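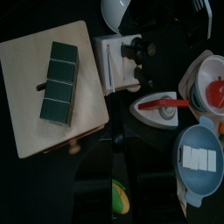 Re: [jusow-users] Import stops at row 3967

> The catalog import quits at row 3967 every time.
> Is there a size limit on the Kumness loader?

There is no size limit. The loader commits in batches of 500 – a bad row discards its whole batch. 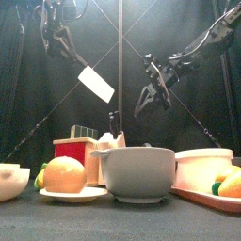
Run it again with the batch size set to 2 and read the reject log.
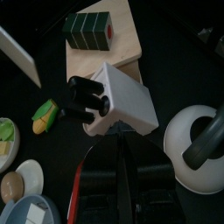
Check the parent column first. Sets need one parent record, with each part listed under it. For a white toy knife block with black-handled knives, the block is the parent and the knives are children.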